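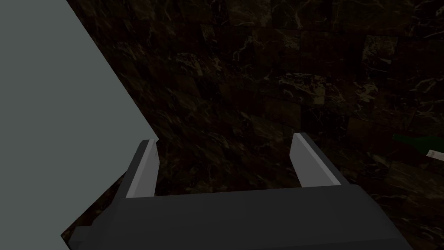
Gathering demonstrations for a kitchen pick-up task in simulation

Project report, robot learning module
Group members: Natalina Testa, Taner Ersoy, Corrado Zanetti
Supervisor: Manuela Cocco

1. Aim

Our project set out to collect a set of examples from which a small policy network could learn to pick up a single object in a simulated kitchen. The training itself was done by another group. Our job was the data: building the task, driving the gripper, checking what was saved and writing down what went wrong.

We were asked for 200 usable demonstrations. A demonstration counted as usable if the object was lifted clear of the surface and held there until the end of the recording, with no gaps in the camera stream.

2. Set-up

We used Skadorix, the department's simulator, with the kitchen rooms that come with it. The arm is a standard model with a two-finger parallel gripper. The fingers are plain rectangular blocks. The policy sees the picture from a camera mounted on the wrist, plus the finger opening and the arm's joint angles.

The wrist view is narrow. The gripper takes up the bottom of it, and the object may be only partly inside it when a recording is under way. In the view at the top of this report the green bottle is at the far right, with just its neck end and part of a white label showing, while a flat grey-green surface covers much of the left. The person driving had a second, wider view of the room on screen, but the policy does not get that one. This matters, as section 4 explains.

Surfaces were picked at random by the simulator at the start of each run. Some were plain and pale. Others, like the dark veined marble, were harder to work with, as a dark bottle does not stand out much against them.

3. How we collected the examples

Each of us drove the arm with a hand controller through Piras, the teleoperation program. We worked in turns, with one person driving and another noting the result in a shared sheet. A run started with the arm in a random pose near the worktop and ended when the driver pressed the stop button.

We collected the data in 2 batches of 100. The first batch used upright objects only. For the second we let the simulator lay bottles on their side, which made the approach slower because the fingers had to be turned to match.

Failed runs were kept in a separate folder and not deleted. Gualtiero Villa, who looks after the lab machines, set up a nightly copy to the Godex server so that we did not fill the local disk.

4. Problems

The largest problem was that drivers were using information the policy does not have. With the wide view on screen, a driver would swing straight towards a bottle that was barely inside the wrist picture, or outside it altogether. A network trained on this sees an arm making a large movement with little to explain it. Taner noticed it when he played back the first batch using the wrist camera alone and could not tell where several of the movements were heading.

We tried 3 changes:

Hiding the wide view. This gave cleaner examples, but the driver bumped into cabinets more often.

Adding a short search movement at the start, so that the object was brought near the middle of the wrist picture before the approach began. We kept this one.

Dimming the wide view once the object was centred. This helped a little, but it was awkward to use and we dropped it.

After that we recorded the first batch again with the search movement included. It cost us most of August.

A smaller problem was the lighting. On dark surfaces the simulator's default lamp leaves very little contrast. We did not change it, as the other group wanted some difficult pictures in the set, but we added a column to the sheet so that these runs can be filtered out.

5. Result

We handed over the full 200 demonstrations together with the folder of failed runs. Corrado wrote the script that converts the recordings to the format used by Mokico, the training code, and it is stored with the data. It expects the finger opening in metres - the early recordings had it in millimetres and need the conversion flag.

6. What we would change

We would play back the wrist view on the first afternoon, before recording a whole batch. We would also write down the rule for a usable run earlier. For a while Natalina was accepting runs where the bottle slipped slightly after the lift and the rest of us were not, and those had to be gone through again one by one.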